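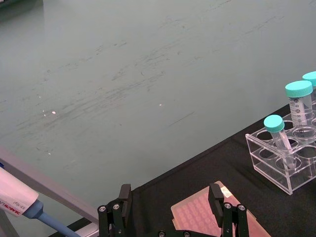 **brultside_bench** · 2023-07-06
Hello all, and sorry in advance for the length! Our arm went into protective stop twice this morning while closing on the 96-well plate, and the second time the fingers stayed clamped until I cut power. Log says grip force fault after 1,375 cycles. The tube rack was never touched, thank goodness.

**pinkplate**
Oh, I feel for you. Ours did just the same last September, and it was grit in the finger linkage. Clean it and carry on, I'd say.

**ngo_lab_tech**
Kindly, I'd disagree with carrying on. A gripper that won't let go with the power up is a safety matter, and somebody's hand will be in there sooner or later. Lock it out and call Novisent first.

**pinkplate**
For a bit of dust? We'd never get any plates done!

**brultside_bench**
Locked out for now (sorry, pinkplate), and I've a ticket in with them. Pipetting by hand till they call back.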